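Pamby Drawers
Household storage set, README

Pamby Drawers is a small collection of pictures and notes on where people keep everyday things at home: umbrellas, gloves, chargers, spare keys, sewing bits. It was put together by Polyxeni Galanis and Gobnait Cronin. Last updated August 11, 2019.

Contents

The set has 482 entries. Of these, 397 show a drawer or cupboard with its contents in view, and the rest are written notes only. Entries are sorted into 10 room types. Bedrooms and hallways are the best covered – kitchens were added in January and are still thin.
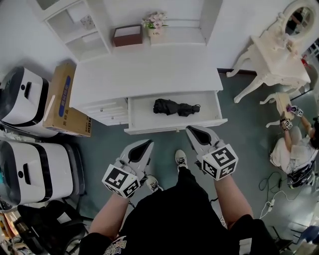 Folded black umbrella in an open drawer, white cabinet. Room type: mixed.

Labelling

Each entry names the main item, the piece of furniture and how the item lies. For the umbrella above that gives "umbrella, folded / cabinet drawer / lengthwise, handle to the right". Things standing on top of furniture, such as vases, boxes and mirrors, go in a separate field called surroundings. Closed drawers are noted but we don't guess what is in them.

"Mixed" is used where a room has furniture of more than one kind, for example a vanity table and open shelving.

Known gaps

Coats and shoes are under-represented. Two older batches, Bummont and Grerorix, used "chest" and "cabinet" for the same thing and have not been fully merged.

Corrections

Send the entry number and the suggested wording to Gobnait Cronin.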